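Ileana Preda and the long road to a decent cup in Eltavthorpe
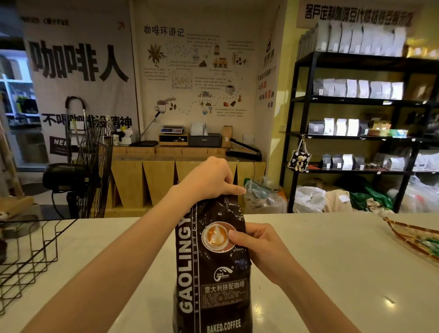
A bag of Italian blend on the counter.

I'd been told to come before nine on a Friday if I wanted Ileana Preda to myself, and I still ended up third in the queue behind a man buying filters and a woman who wanted to talk about her hip. Ileana waved me round to the stool by the window and made me a coffee without asking what I liked (I liked it very much, as it happens).

She grew up a long way from Eltavthorpe, in a flat where coffee was boiled in a little pot with far too much sugar. "My grandmother would have laughed at a flat white," she says. "She would say, where is the coffee? Why have you hidden it?" She came over at twenty-six to do the books for a carpet warehouse and stayed eleven years, drinking instant the whole time. "I didn't mind it. You get used to anything if it's hot and there's a biscuit."

What changed things was an evening class at the old Carnegie library, run by Alistair Purves, who had spent half his life buying tea and had come round to coffee late and rather fiercely. There was one session on tasting and she came home so excited that she couldn't sleep, though she admits the nine cups might have had something to do with that! By the following April she'd handed in her notice and put £3,000 into a second-hand roaster and a lease.

The first year was hard going. She called the shop Mistura, and for months people rang up wanting to know if she did mixed grills. She burnt things. Her lowest point was a Tuesday in the rain when she took £2 all day, and that was from her landlord, Iker Barrios, who drank his espresso standing up and told her it tasted like a garden fence.

"He was right, you know. I went home and cried, and then I went back and threw the whole batch out."

Iker now comes in every morning and has his own saucer.

I asked her about blends, because I've always suspected they were where roasters put the stuff they couldn't sell on its own. She put down her cloth for that one. A single origin, she told me, is a person singing on their own, and it can be lovely, but some mornings you want the choir. She's fond of the Italian style in particular, dark and a bit bossy, good with milk. "People are snobs about dark. Let them. I want something that still tastes of coffee when I've put half a pint of milk in it."

And at home? The same thing every day, in a moka pot with a wobbly handle, with bread and plum jam. She won't have a machine in the kitchen. Her tip for the rest of us is to buy less at a time and keep it in a cupboard, well away from the cooker, and to stop putting it in the fridge next to the onions. I went a bit quiet at that.

She's thinking about a second place over in Villska, if the rent ever comes down, and Kirstin Shearer from the bakery has offered to go halves. They've argued about the name already. Ileana wants to keep Mistura and Kirstin thinks they've answered enough calls about mixed grills.

By then the queue was back to the door, so I paid for my beans and let her get on.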